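The little turbine in the mill race

I'd been promising Iona Rutherford since May that I'd come up to Wotcombe and look at her screw, and yes, she does answer the phone with that joke, so I may as well get it out of the way. The screw in question is an Archimedes turbine, 45 kilowatts, sitting in the old mill race behind the village hall. It's been turning since last winter and I'm completely smitten with it.

You hear it before you see it, a sort of slow wet thumping, like somebody doing laundry in a barn. Iona walked me along the bank in borrowed boots (one size too big, thanks Iona!) and talked the whole way about the permits. The fish pass alone took 60 letters. Then there was the weir, which belonged to three different landowners, one of them in Portugal and not a big reader of mail.

Angus MacLeish, who farms the field on the far side, was against it at first. He thought the river would back up into his bottom pasture. It hasn't, and he now checks the output on his phone over breakfast, which his wife says is worse than when he followed the cricket.

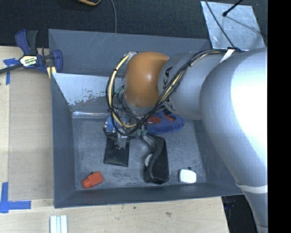

Who pays, and who gets the power

The money came from a share offer, with a minimum stake of 100 pounds, and 1,273 people put something in. Plenty of them live nowhere near the river. Rodica Hodoroagă bought hers from a kitchen table in Atdale after hearing a bit on the radio, and she's been to visit twice with sandwiches.

The hall and the school take what they need first, and the rest goes out to the grid. In a dry summer that isn't much. Kirstin Sutherland keeps the log, and she showed me a stretch of August where the line just lies down flat on the page. She'd like a battery. Iona would like a new trash rack before anyone says the word battery again, and having watched her haul half a willow out of the old one with a rake, I'm with Iona.

We ate our soup in the hall afterward with all the lights on.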